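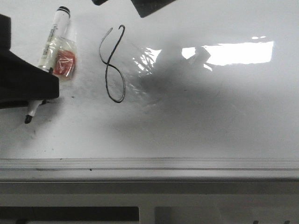

Whiteboard and marker.

Letlow Gallery, Kestham
Pre-opening inspection: The Lekota Loans
Inspected January 5, 2023 by Lungile Kekana, front of house and building

Marks used: OK, FIX (before doors), WATCH (can open with it, keep looking at it), N/A. Comments are mine. Replies can go underneath in a different pen, preferably a pen that writes.

1. ARRIVAL AND ENTRANCE

1.1 Front step clean and free of moss
OK. Scrubbed on Tuesday's list, or whatever we are calling that list now.

1.2 Door opens fully and stays open on its hook
WATCH. It opens fully. It stays open for as long as there is no wind, and we are in Kestham in winter. Use the floor wedge as well. The wedge is the grey rubber one. The bronze hare is a work of art and is on loan.

1.3 Entrance mat flat, edges down
FIX. The left corner has curled up again. Double-sided tape has been tried and I would call the result a draw. New mat ordered in November, still said to be on its way.

1.4 Ramp in place and tested with a chair
OK. Went up and down it myself in the chair from the store. A bit of a bump at the top, nothing that would spill a drink.

1.5 Bell at wheelchair height works
OK. It can be heard in the office. Whether it is answered in the office is a staffing question and has its own form.

2. WAYS OUT

2.1 Main exit clear
OK

2.2 Rear exit clear, inside and out
FIX. Inside is clear. Outside has two empty crates from the Previtz delivery leaning on the door. They were "only there for a minute" before Christmas. If the artist wants them kept they can be kept in the artist's van.

2.3 Push bar opens rear door with one hand
OK. With crates moved.

2.4 Exit signs lit, and visible from every room
WATCH. All lit. From the far end of the long room the sign is now behind the top of the hanging textile. I am told the textile cannot go lower without losing its relationship to the floor. The sign has a relationship to the floor too. Suggest the spare arrow sign on the opposite wall, which I will put up unless I hear a good argument.

2.5 Emergency lights come on when the test key is turned
OK. All came on and stayed on for the full test.

2.6 Room limit notice posted
OK. Limit is 72 including staff, the artist and the artist's relatives. Invitations went to 110 people. I understand the theory, which is that young collectors say yes and then don't come. One person on the door with a clicker, please, from the start of the evening until the speeches are over. When it gets to the limit it is one out, one in. That applies to people who have bought something.

3. FIRE

3.1 Extinguishers on hooks, pins in, in date
OK. All in date until next winter.

3.2 Nothing hung on or in front of extinguishers
FIX. Coat on the one by the office. It was my coat.

3.3 Alarm tested from a different call point than last time
OK. Did the one by the stairs. The bookshop next door has been warned and was gracious about it.

3.4 No candles, incense, smoke or "small contained flame"
OK. Asked and got a clear no in writing. Keeping the email.

3.5 Textile works have treatment certificates
WATCH. Certificates seen for the big hanging and the pair of banners. The rug arrived with a handwritten note saying it is wool and therefore fine. Waiting for something with a letterhead.

4. HANGING AND FIXINGS

4.1 Every wall work tugged gently, by someone who asked first
OK. Three needed a quarter turn on the lower screw. Done on the spot.

4.2 Rail system: hooks closed, cords not frayed
FIX. One cord on the north wall is fraying near the top. The picture is light, but the person under it might be a lender. Replace from the tin in the store. Please take a cord from the new packet. The old ones are kept for tying up cardboard and should be labelled as such, and now are.

4.3 Anything above head height has a second fixing
OK. Safety wires on all of them. One is a bit visible on the blue painting. The artist noticed this before I did.

4.4 Glass edges taped or framed
OK

4.5 Labels straight and stuck down
WATCH. Stuck down, yes. I am not getting into straight. The label for the small charcoal gives the price of the large charcoal, which somebody may want to look at before a young collector has the best evening of their life. 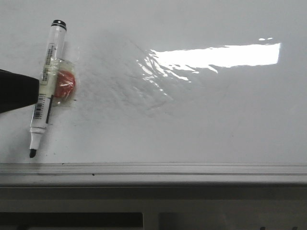

Marker pen at the board.

5. PLINTHS AND FLOOR WORKS

5.1 Plinths do not rock
FIX. The one nearest the window does. The floor slopes there and always has. Use the thin wooden shims. Folded private view cards were in use when I looked, and they squash.

5.2 Heavy works have the weight checked against the plinth
OK. Stone head is 55 kilos, and the plinth is the braced one from the summer show. It will not be moved again this season by me.

5.3 Low works marked so people don't walk into them backwards
WATCH. The white floor piece on the pale floor is, I agree, very beautiful. It is also at shin height, in the exact place where people step back to look at the painting opposite. A line of floor tape was refused. A stool was refused. We have settled on a person standing near it looking friendly. That person needs a break rota.

5.4 Gap between works wide enough for a wheelchair
OK. Took the chair round the whole route. Tight by the vitrine but possible without a three-point turn.

5.5 Vitrine locked, key in key safe
FIX. Locked, very well. Key not in key safe. If you have been carrying it about for security, thank you, and put it back.

6. ELECTRICS AND LIGHTING

6.1 Leads taped down or taken overhead
OK. Good neat work on these. The lead to the projector goes up and over the doorway and I had nothing to add, which pained me.

6.2 Adaptors not plugged into adaptors
FIX. Behind the desk. The card reader, the lamp, the phone charger and the kettle are all living off one socket like adult children. The kettle goes back to the kitchen.

6.3 Spotlights tight on track, no scorch smell after one hour
OK. One hour on, sniffed, fine. Had to explain the sniffing to a courier.

6.4 Lamp over the works on paper at the agreed level
OK. Matches the loan agreement. It looks gloomy, and the lender has asked for gloomy.

6.5 Video work can be switched off without a phone
FIX. It can't. At present it can only be stopped by the artist's phone, and the artist goes home to Previtz on the early train. Write out how to do it at the wall and tape it inside the cupboard.

7. DRINKS, GLASSES AND CROWD

7.1 Drinks table away from works
OK. Moved to the lobby end. Complaints received, noted, and will be enjoyed later.

7.2 No red wine
OK. Again. This is the rule that needs the most reminding and has the best stain to point to.

7.3 Broken glass kit behind the desk
WATCH. Dustpan and brush present. Gloves are both left hands.

7.4 Cloakroom rail will hold winter coats
FIX. It leans when over half full. Bring up the second rail and share the load between them. Bags go on the shelf, with tickets. Last time we used raffle tickets and had to give a man somebody else's cello.

7.5 First aid box complete, first aider named on the rota
OK on the box. The rota says "TBC", who is not on our staff. Needs a name before doors.
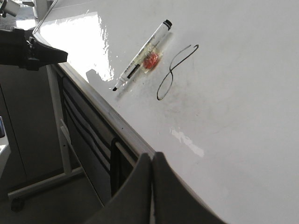
8. BACK ROOM AND STORE

8.1 Steps checked, feet not worn
OK. The short steps are fine. The tall ones have the sticker on and need two people, one of them on the ground and paying attention.

8.2 Solvents in metal cupboard, lids on
OK. Lids on. One jar has no label and smells like turps. Labelled it "smells like turps" pending a better offer.

8.3 Packing cases stacked no higher than the shoulder
FIX. Whose shoulder was raised last time. Mine. I am the one who fills in the form.

8.4 Sink drains, floor by sink not slippery
OK. Slow, but it gets there.

8.5 Sharp blades in blade bin
WATCH. Bin nearly full. Do not press them down.

TO DO BEFORE DOORS, IN THIS ORDER

Crates away from rear door
Frayed cord, north wall
Shims under window plinth
Kettle
Vitrine key
First aider's name
Off switch instructions for the video
Mat, by whatever means

COMMENTS ADDED AFTER

Crates gone. The van was not pleased.

Vitrine key found in the pocket of the coat mentioned at 3.2. No further comment on that item.

Price label for the small charcoal corrected. It had already been photographed and sent to someone, so expect a call.

Arrow sign is up. No argument came, good or otherwise.

Rug certificate still not in. Until it is, the rug stays rolled in the store and its label comes off the wall. L.K.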